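Plurano Floor Coating: Set-Up and Care Guide
Section 3. Preparing, coating and looking after the floor

Figure 3. Blue floor, with a white hand-held tool above it.

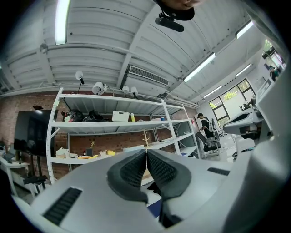
Read this section through before opening either container. Once the two parts of Plurano have been mixed, the working time is limited and cannot be extended by adding water or thinner. The instructions apply to bare concrete, sand and cement screed, and floors already coated with Plurano. For timber, asphalt or ceramic tile, refer to the supplement supplied with the Fevar primer range.

3.1 Before you start

The floor must be dry, sound and free of oil, wax and curing agents. New concrete should be left to cure for the full period stated by the supplier of the mix. A surface that looks dry may still hold moisture lower down.

1. Clear the area completely. Remove skirting boards if the coating is to run up to the wall.
2. Tape a square of clear plastic sheet to the floor, sealing all four edges, and leave it overnight.
3. Lift the sheet. If there is moisture on the underside, or the concrete beneath is darker than the rest, do not coat the floor. Improve the ventilation and repeat the test.
4. Sprinkle clean water on several parts of the surface. Water that stands in beads shows that a sealer or grease is still present. Treat these parts as described in 3.2.

Note: Underfloor heating should be switched off well before application and left off until the final coat has hardened. Bring the temperature back up in small steps over several days.

3.2 Cleaning and keying

Loose dust is the most common cause of poor adhesion. Sweeping alone is not enough.

1. Scrape off paint splashes, adhesive and plaster.
2. Apply Balaskas degreaser undiluted to oil marks and work it in with a stiff brush. Leave it for the time given on the container. Do not allow it to dry out.
3. Wash the whole floor with clean water and pick up the slurry with a wet vacuum cleaner. Rinse again.
4. When the floor is dry, abrade it mechanically until the surface has an even, slightly rough feel. Work by hand in corners and behind pipes.
5. Vacuum twice, the second time at right angles to the first.
6. Fill cracks and holes with repair mortar. Rub the repairs down flush once hard, and vacuum again.

Caution: Grinding concrete produces fine dust that is harmful if breathed in. Use a machine fitted with extraction and wear a suitable mask. Keep other people out of the area until the dust has been removed.

If the floor already carries Plurano in good condition, steps 4 and 5 may be carried out with a fine abrasive pad. The aim is to remove the gloss — there is no need to go back to bare concrete. Any coating that flakes or sounds hollow when tapped must come off.

3.3 Mixing

Plurano is supplied as a base (Part A) and a hardener (Part B) in matched quantities. Do not split packs by eye. Where less than a full pack is required, weigh both parts in the ratio printed on the label of Part A.

1. Stir Part A on its own until the colour is even and nothing is left on the bottom of the container.
2. Pour in all of Part B, scraping down the sides.
3. Mix for 3 minutes with a paddle on a slow drill. Keep the paddle below the surface to avoid drawing in air.
4. Transfer the mixed material to a clean bucket and mix again briefly. Material left on the walls of the first container is often poorly mixed and should not be scraped out on to the floor.
5. Write the time of mixing on the bucket.

Caution: Part B may cause skin sensitisation. Wear nitrile gloves and eye protection. Wash splashes from the skin with soap and water; do not use solvent.

Note: Mixed material left standing in a deep bucket will heat up and harden early. If the bucket feels warm, stop using it, move it outdoors and leave it open until it has cooled. Do not fit the lid.

3.4 Application

Plan the work so that you finish at a door. On larger floors two people are needed, one cutting in at the edges and one rolling. Use packs with the same batch number in any one room. The batch number is on the lid and is repeated on the delivery note.

1. Cut in along walls, columns and door frames with a brush, no wider than can be rolled while still wet.
2. Pour the material out in a ribbon and spread it with a medium-pile roller.
3. Finish each strip with light strokes in one direction, overlapping the strip before.
4. Leave the first coat until it can be walked on without marking. The time depends on temperature and is given in the table on the label.
5. Apply the second coat at right angles to the first.

If more time passes between coats than the label allows, abrade the first coat lightly and vacuum before continuing. Heavy-traffic areas need 3 coats. Slip-resistant granules, where specified, are scattered into the second coat and sealed by the last.

3.5 Bringing the floor into use

Light foot traffic may be allowed once the coating is hard to the thumbnail. Wheeled loads, rubber mats and standing water must wait until full cure. Put felt or plastic glides under furniture and benches. Plasticiser from some black rubber feet can leave a permanent stain, which is most noticeable on the lighter shades.

Pallet trucks with steel wheels are not recommended. Where they cannot be avoided, lay sheet protection along the route.

3.6 Routine care

1. Remove grit daily with a dry microfibre mop.
2. Wash weekly with Zusano neutral cleaner, diluted as directed. Change the water when it becomes cloudy.
3. Rinse with clean water. Cleaner residue dries to a dull film and holds dirt.
4. Wipe up battery acid, brake fluid and solvents at once.

Do not use wax, polish or abrasive powder. Steam cleaners may be used only on a fully cured floor and should not be held in one place.

If a scrubber-dryer is used, fit soft pads and inspect them every 3,000 square metres of cleaned floor. Replace any pad with embedded grit.

3.7 Records

Keep the batch numbers, mixing times and the result of the plastic sheet test with the building file. Claims under the product guarantee cannot be assessed without them. Technical queries: Beca Pumphrey or Rafail Tsoukalas, Plurano product support.

Section revised 23 September 2026. Checked by A. Papadakis.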